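Week 4 handout – Surfaces: what does "wood" mean?
Notes: Elspeth Ogilvie

Last Tuesday Angus Aitken asked whether you can tell real timber from a print just by looking. Most brochures behave as if you can. I doubt it. A pointed or arched figure in the grain shows up in sawn boards, in veneer and in a decent print of either, so on its own it settles very little.

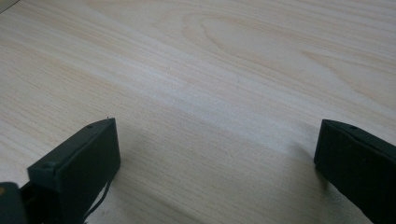
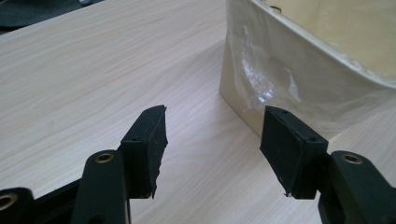
Fig. 4. Light wood-grain surface in both views; cream-coloured plastic container in the second.

Before you write "oak" in your workbook, ask what you would need to check. Look for the same figure repeating further along. Look at an edge, if you can get at one – grain that stops dead at the corner is a bad sign for the solid timber claim. Colour is weak evidence, and so is shine.

The Cowie leaflet says its finish is "like the real thing" and gives 4000 rubs as proof. Proof of what? Wear and material are separate questions.

For Tuesday: read Kobori, page 77, and bring one claim you don't believe.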